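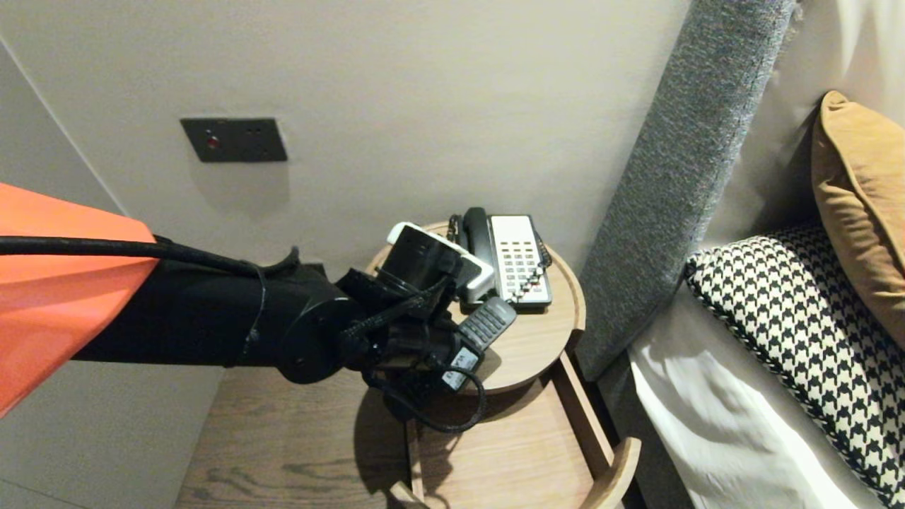

Notes from the Bullutell plant visit, September

Got there 8:40, badge, ear plugs, safety glasses that fog up right away. Group of distributors mostly, plus me and two guys from a car wash chain. Aníbal Llanos ran the tour. Talks fast, knows the place cold.

First stop, blow molding. They make their own bottles now, used to buy them in. Natural HDPE for most of the cleaner line, a heavier wall for the solvent stuff. Loud. Scrap gets ground up and goes back in at the hopper, but only for the drums and pails. Asked about recycled content in the spray bottles, answer was "working on it."

Trigger heads come from Bolari, assembled. Every lot gets pulled and tested on a bench rig, 4,000 strokes per head, with actual product in the bottle and not water. Good to see. Our trouble last year was seals swelling up with the citrus degreaser, and Aníbal said they changed the gasket material over the winter. Took home two to try.

Filling hall next. Line 1 does quarts, line 2 gallons, line 3 was down for a changeover so we got to walk right up to the nozzles. Rinse between products takes 22 minutes, longer if they go from a dyed product to a clear one. Capper was hand fed for a while because of a jam, didnt seem to bother anyone.

Lab was the best part. Hongjun Ren showed us dilution tests on the new concentrate, sold as Erkevico. Side by side on greasy steel panels, 1:10 and 1:40. The 1:10 panel wiped clean in one pass. 1:40 needed some elbow grease. It smells a lot less than the old one — my shop guys will care about that more than the numbers.

Warehouse quick, then lunch (wraps, ok). Minimum order for private label is 200 cases, mixed scents allowed, same bottle size. Labels printed in house. Catalog is up to 157 items, half of that is sizes.

To follow up:
Price on the chemical resistant heads, loose, by the box
SDS for the concentrate, Hongjun is emailing it
Wall brackets for the gallon pumps, they were out of samples
Freight to the Du warehouse, pallet rate vs. partial

Out by 2:15. Forgot to give the saftey glasses back, they're in the truck.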